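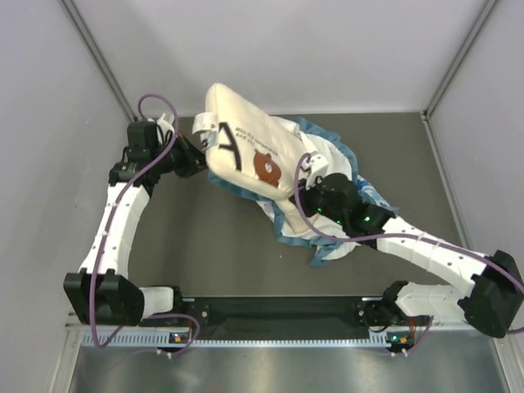

White fabric with a small tag loop at the corner, and a blue-trimmed cloth underneath.

How to Get White Kitchen Linens Bright Again Without Bleach
By Dayana Barrera
August 26, 2020

I love white dish towels. I love them so much that I own far too many, and every one of them has met coffee, tomato sauce or turmeric at some point! The good news is that a long soak in oxygen whitener (the powder kind, sodium percarbonate) does wonders for dingy cotton, and you can do the whole thing in a sink or a bucket.

What you need

A bucket or deep sink
Oxygen whitener powder, no chlorine
Dish soap
A wooden spoon you don't cook with
Your regular laundry detergent

Before you start, read the care labels. Cotton and linen are fine. Wool and silk are not, so keep them far away from this bucket.

Step 1: Treat the greasy spots

Oil is sneaky. Whitener won't shift it, and a butter mark will come out of the soak as a slightly paler butter mark. Rub a drop of dish soap into each spot with your thumb, leave it while you fill the bucket, and rinse with warm water.

Step 2: Mix the soak

Use the hottest water the label allows. Stir in the powder (the amount on the package is your guide, brands vary a lot) and keep stirring until you can't feel any grit on the bottom. It will fizz a bit – that's the fun part! Never seal the bucket with a lid, and don't mix in vinegar or any other cleaner.

Step 3: Soak

Push everything under with the spoon and walk away for 4 hours. If your towels are really gray, go for seven and swap in fresh hot water halfway through, with a new dose of powder. I used to give up after one hour and wonder why nothing happened.

Towels with a colored border need a quick test first. Dab some of the mix on the trim, wait ten minutes and press it with a white paper towel. Any color on the paper means that one gets washed on its own, with no soak.

Step 4: Wash

Wring things out and run them through a normal warm cycle with detergent. Skip fabric softener completely. It coats the cotton, and a coated towel just pushes water around the plate.

Step 5: Dry in the sun if you can

Sunshine is a fantastic free whitener, especially on damp linen. Hang each piece by a corner or over the line, give it a good snap first, and you may not even need the iron. Check for stains before using a dryer – the heat can set whatever is left. A stubborn one can go straight back in the bucket.

My mother's old linen napkins took three rounds, and I would happily have done a fourth. Next month I'll get into rust marks, which need a totally different approach.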